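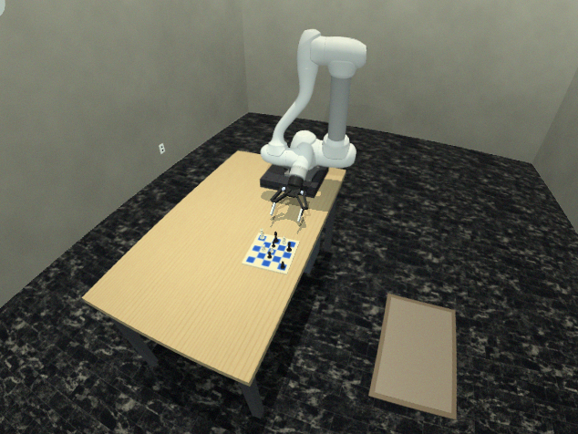

What does a town library do with books that have not been borrowed in years?

Most are reviewed one at a time by a member of staff, who decides whether each volume stays on the shelf, moves to storage, goes to another library or is offered for sale to the public.

At the Forsberg Public Library, that review is now under way for the first time since the building was extended. Roughly 3,000 volumes from the adult nonfiction floor will be examined before the end of the summer. The library refers to the work as a collection review. Librarians elsewhere call it weeding, and the older word is still heard at the Forsberg desk when patrons are out of earshot.

The purpose is to keep the collection accurate and usable. Medical guides, tax handbooks and travel books date quickly, and an old edition can mislead a reader who takes it home in good faith. Local history is treated differently. Under the library's policy, any title concerning Forsberg or the neighboring town of Bornier is kept regardless of how often it circulates, and duplicate copies are offered first to the Bornier branch.
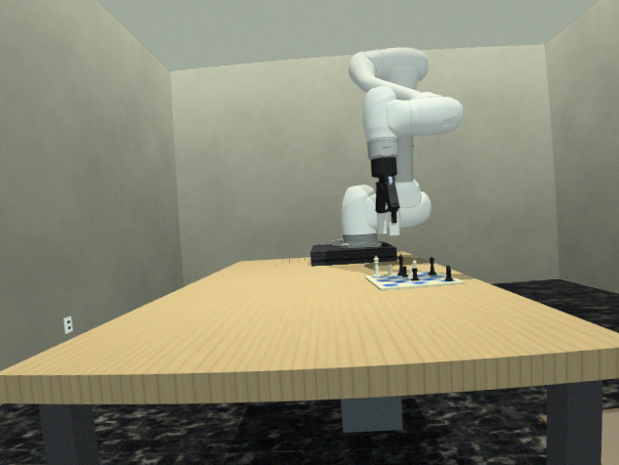 FEATURES | LIBRARIES AND LEARNING
Words by Hammad Niazi
16 Jun 2026

The review follows a written procedure. A list is drawn from the catalog showing every title that has not left the building in the past 4 years. Staff take the list to the shelves in the morning, before the doors open, and pull the books in call number order. Each is checked for condition, for age and for whether another library in the county system holds a copy. A colored slip is placed inside the front cover to record the decision, and a second member of staff must sign it.

Naveed Chaudhry, head of collections, has supervised similar reviews at two other libraries. He considers the second signature the most important part of the process.

"One person has blind spots," he said. "I know very little about beekeeping. A colleague kept three books that I had marked for sale, and two of them went out within the month."

Circulation figures do not tell the whole story. Many reference works are read at the tables and returned to the cart without ever being checked out. For this reason staff now scan the carts each evening – a small step that had been allowed to lapse – and a title used in the building is removed from the list. So far, 135 books have been spared in this way, among them a set of county soil surveys and a much-repaired guide to clock making.

Public concern has been modest but sincere. Several patrons wrote to the library in the spring after seeing boxes stacked near the service elevator. The director replied to each letter and arranged for the list of withdrawn titles to be posted at the front desk every second week. Patrons may ask for any decision to be looked at again. A request must be made in writing and must give the title and the reason it should be kept.

Books that leave the collection are stamped and sold in the Treltar Room on the ground floor, with paperbacks priced lower than hardcovers. Proceeds are set aside for new purchases in the same subject areas. The first sale, held in June, offered gardening, cooking and home repair. History and biography will follow.

Unsold books pose a harder question. The library has an arrangement with Onow, a regional book dealer, which collects up to 100 volumes at a time and returns a share of any sales. Books in poor condition are recycled once their covers have been removed. Mr. Chaudhry acknowledged that this is the step patrons find most difficult to accept, and the library describes it plainly in its published policy.

Shelf space recovered by the review will not all be filled. The lowest shelves on the nonfiction floor, long a source of complaint from older readers, are to be left empty wherever possible, and large-print titles will be moved to eye level. New signs have been ordered for the ends of the aisles.

Requests for reconsideration may be left at the front desk during opening hours. Forms are also available at the Bornier branch.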